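Seit März koche ich sonntags nicht mehr vor, und ich muss sagen: herrlich! Jahrelang hab ich brav Dosen gestapelt, montags Linsen, dienstags Linsen, mittwochs dann doch Pizza. Irgendwann standen 17 Behälter im Gefrierfach und ich hatte auf keinen davon Lust. 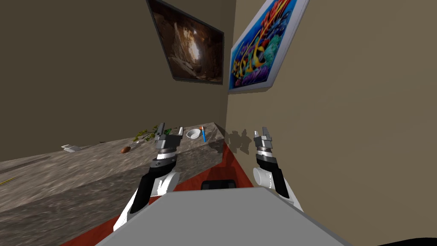

Ayanda Dlamini schrieb mir dazu, ohne Vorkochen gäbe es bei ihr jeden Abend Toastbrot, und ich solle bitte nicht so tun, als hätten alle um sechs noch Energie für eine Zwiebel. Stimmt ja auch. Ich will das Vorkochen keinem verbieten - mich nervt bloß dieser Ton, als wäre spontanes Kochen eine Charakterschwäche. Hunger lässt sich nun mal schlecht am Sonntag planen.
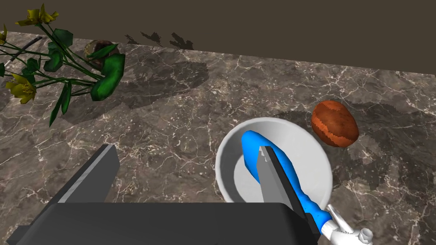
Und was kommt dann abends auf den Tisch? Meistens Eier, Nudeln oder das, was der Markt in Skitstead kurz vor Schluss billiger hergibt (neulich Mangold, ein Riesenbund!).

Teurer ist es bei mir kaum geworden. Im ersten Monat hab ich 261 Euro ausgegeben, da war sogar der gute Käse dabei. 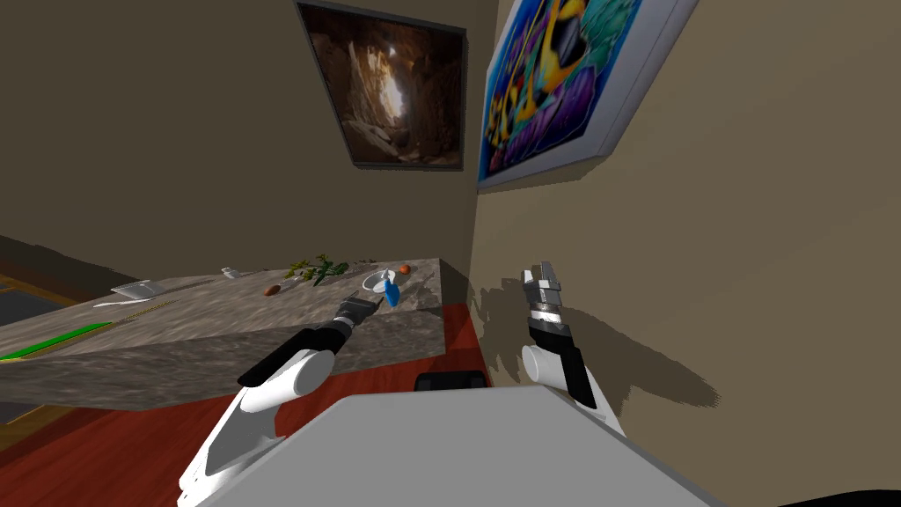 Was mir fehlt, ist höchstens die Suppe. Die schmeckt am zweiten Tag einfach besser, da gibt es nichts zu diskutieren, und deshalb mache ich den großen Topf weiterhin, nur eben dann, wenn mir danach ist.

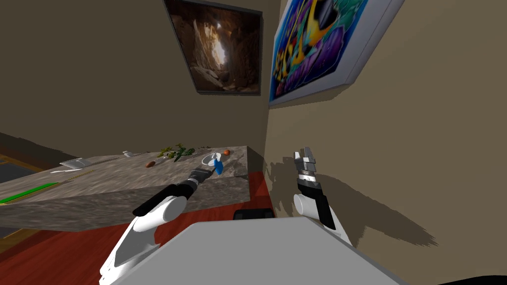 Das Gefrierfach gehört jetzt jedenfalls den Erbsen und dem Eis. Drei Dosen Linsen sind noch übrig - wer welche möchte, meldet sich bitte.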